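Thread: Ullow delivery drone down behind Grerkham library

kestrel_lane
So the city says the Ullow drone "landed as designed" in the hedge. It was upside down. They're claiming 300 flights and no incidents, then this counts as what? 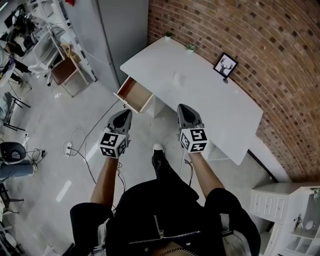 A gripper in each hand, at the desk

mudflap77
Gusty day, small aircraft. I'd still take it over another van double-parked on Talstead.

kestrel_lane
Their November report said 283 flights. So 17 since then? Slow winter, or somebody rounded up. 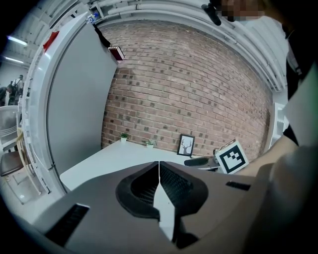

Pramila Srivastava
Forum moderator

Please link the report if you're quoting it. I read the same PDF and 283 was flights scheduled. Completed was 247, with 11 called off for wind. It doesn't say what became of the rest, and I'd like to know before the council renews anything.

mudflap77
Could be battery swaps. You're all assuming the worst.

kestrel_lane
Could be. Then print it. Meireles ran the same pitch two years ago and we never saw a flight log from them either.

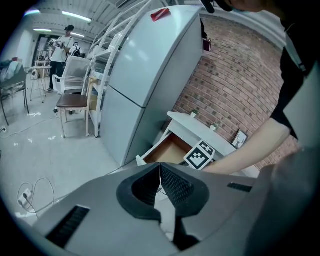
And "landed as designed" is still on the city page this morning. I checked twice.

mudflap77
Fine, the wording is bad. I still want my prescriptions by air.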